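How to Merge Two Address Lists in Trillen Without Losing Anybody

Print this page | E-mail this page

So you have ended up with two address lists, one on the old computer and one on the new, and half the names are in both. I put off fixing mine for years, and when I finally sat down with a pot of tea it took one evening – well, one long evening.

Start by making a copy of each list and putting the copies somewhere you won't touch them. Mine held 3,384 records between them, and I wasn't about to type those in again!

Open the bigger list first, go to File, then Bring In Records, and pick the smaller one. Trillen will show you its columns next to yours. Match them up by hand, even when the guesses look right, as it likes to put the second phone number under "Fax" (who has a fax anymore?). If you have more than 2,000 records coming in, do them in batches of 200 and save after each batch.

Next, run Find Twins from the Tools menu. Set it to compare last name and zip code, and leave first name out of it, or Bob and Robert will both stay put. Go through the pairs one at a time and keep whichever record has the newer notes. The Merge button joins the notes from both, which I dearly love. 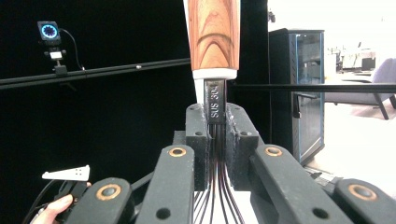 Marilou Sebastian wrote in to say that Find Twins skipped 14 of her pairs until she cleared out the blank spaces after the last names. Tools, then Tidy Spaces, will do that for the whole list, and you can run Find Twins again as often as you like.

When you're happy with it, save the list under a new name and print a page or two to look over.

Print this page | E-mail this page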